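Ticket 541: Seam in the Onby table and a snug slot in the Kekana organizer

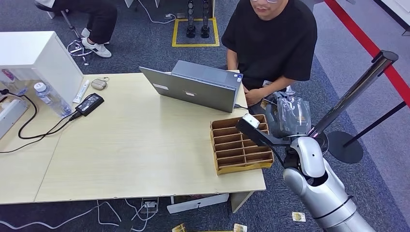

Reading time: 2 min

Opened 27 July 2000, status: waiting on parts

Hello again, and thank you for being so patient with me on the phone! I said I'd write it all down properly, so I have, and I'm sorry in advance if I wander a bit.

The table is the light beige Onby we bought from Pamerholm in April, and we're very fond of it. My trouble is the seam that runs across the top. One side has come up a hair higher than the other, and when I slide the wooden organizer over it, the tray catches and everything in the slots gives a little jump.

What I've tried so far:

Tightened all 6 bolts underneath, a bit at a time. Better for two days, then back again.

Moved the laptop and the organizer off and left the top bare overnight. No change that I could feel.

Put the organizer on the right-hand side, so it doesn't have to cross the seam. It sits nicely there, but I'd still like the top level.

The second thing is smaller. One of the narrow slots in the organizer is tighter than its neighbors, and our little blocks go in but don't want to come out again (the other slots are lovely). I rubbed the divider with Cavetti wax and it helped some.

Reply from support: Thanks for such a thorough note! Please loosen the bolts, press the two halves flat, and retighten from the middle outward. We're sending new washers, about 18 in the bag, so use what you need. Leave the slot alone for now, no sanding please, and let us know how the wax holds up.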